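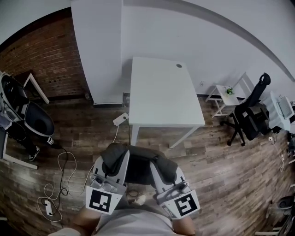
Figure 3. Small office with a wood-plank floor, seen from a seated position.

4. Floors, and what people say about them

4.1 The complaint

The diaries collected in Norkport and Dalen contain more writing about floors than we had planned for. The diary form gave floors a single line, between "lighting" and "other." Writers went over the line, up the margin and onto the back of the sheet. One sheet from Dalen came with a second sheet stapled to it, headed "Floor, continued."

Almost all of this writing is about sound. People with carpet wrote that the room felt dull or smelled of lunch. People with wood planks wrote about creaks, and they wrote about them the way one writes about a relative. The creak had a place ("by the door, second board"), a usual hour, and in several cases a motive. Kekana, who coded the diaries, at first filed these entries under noise and later moved them to a code of their own, named "grievance." We have kept the name.

4.2 What the meters heard

Sound meters were left in a subset of the rooms through October, set to store a short clip whenever the level rose sharply. The limit on storage was 1000 clips per room. We expected the rooms with plank floors to reach it first. They did not. The first room to fill its meter was a carpeted one in Norkport, where the device had been placed on a shelf that also held a label printer.

In the plank-floor rooms, the creaks that filled the diaries were often too quiet to start a clip at all. Chair casters were far louder. A chair rolled back from a desk over bare boards produces a short rumble that any meter will catch, yet the diaries hardly mention it. When Kallio raised the point in the follow-up interviews, one writer answered that the chair was different, "because that's me." We could not improve on this as a summary of the finding and have stopped trying.

The pattern holds when the sound comes from the next room. A neighbor's chair is a nuisance and is written down as one. A person's own chair, on the same boards and at the same level, is furniture. This agrees with earlier work on shared walls, where the sound that bothers people most is the one they have no hand in. It also means that a loudness limit, taken alone, is a poor guide to which floors will be hated.

4.3 Remedies

Writers had tried a number of fixes before we arrived. Rugs were the most common. A rug does quiet the casters, and it also stops them from rolling, so that by the second week the rug had usually moved to a corner of the room and the chair had gone back to the boards. Talcum powder between the planks was praised by everyone who used it and had no effect that we could measure. Felt pads were fitted to desks, which do not move.

The landlord of the Gillska building had taken a more direct approach and put screws through the worst boards. The tenants agreed that the old creak was gone. The meters agreed too. The diaries then record a new creak, farther from the door, which had presumably been there all along and now had the floor to itself.

We did not test replacement floors. The budget for materials was $600, and most of it had gone on the label printer.

4.4 Limits of this part of the study

Three cautions apply. First, people who agree to keep a diary about a room may have more to say about rooms than other people do, and we would not want to guess how much more. Second, the diary form itself may have planted some complaints. A line marked "floor" invites a person to have a view on the floor. Third, one of the authors works in a plank-floor office and was asked by the other to leave it out of the data. It was left out, after some discussion, and its creak is not reported here – though it is a bad one.

The clips were coded by both authors separately, and we disagreed mostly over doors. A door closing softly and a board giving way under a heel are closer than one would hope. Where we could not settle a clip, it was dropped. Section 5 turns to lighting, on which the diaries are brief, polite and of little use.

Shares: 9
Comments: 0

Related items
Who moved the thermostat? Small quarrels in small offices
Shared walls and the sound of other people's lunch
Carpet tiles: a short and mostly gray history
A diary method for rooms that people dislike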